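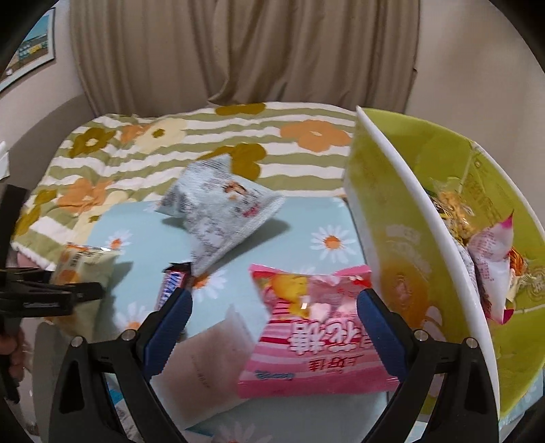 How do you watch a whole floorball season when none of it is on your TV package?

You pay for the league's own stream, and this year it's finally worth paying for. The Birnden League has moved its matches onto a new platform called Stoson, and after a month of late nights with it I'm a very happy (and very tired) convert.

Jun 5, 2022

If you've followed the Birnden from this side of the world for any length of time, you'll remember what it used to be like. One match a round, if you were lucky, on a feed that froze every time somebody wound up for a shot. The replays went up days later with the score in the title. I once sat through 73 minutes of a stationary camera pointed at the wrong end of the rink, and I stayed to the finish because Skornorholm were playing and I wasn't about to miss Skornorholm.

Stoson carries every match live, plus full replays with the scores hidden by default. That second bit is the one I'd pay for on its own. You can wake up at a civilised hour, make a coffee, and watch the game as if it's happening in front of you - no squinting past the results on your way to the play button. There are 2 plans. The monthly pass is $15 and gets you everything, and the single-club pass costs less but only covers your team's games, home and away.
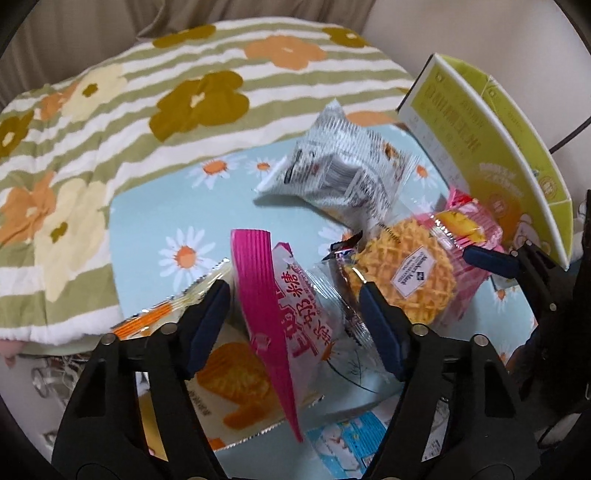 I went for the full pass, mostly so I could watch Hirose. They've been the best fun in the league all season, all short passes and reckless pressing, and their home crowd sounds like it's been recorded inside a drum. The old stream flattened all of that into a hiss. Now you can hear the bench yelling at the defenders, and the colour commentary (in English, at last!) comes from people who clearly love the sport and know every third-line winger by name.

A few things still need work. Searching by club brings up junior matches mixed in with the senior ones, and the app forgets where you were if you pause a replay overnight. The picture dropped out on me 2 times in the first week, both during the same Hirose match, and came back within a minute. I can live with that.

What I'm really looking forward to is September, when the new season opens with Skornorholm at home to Hirose. It'll be the middle of the night here, and I've already told work I'll be in late. If you've never seen floorball played at that speed, start with last month's meeting between the same clubs, which is sitting in the replay section now. Leave the score hidden and give it until the second period.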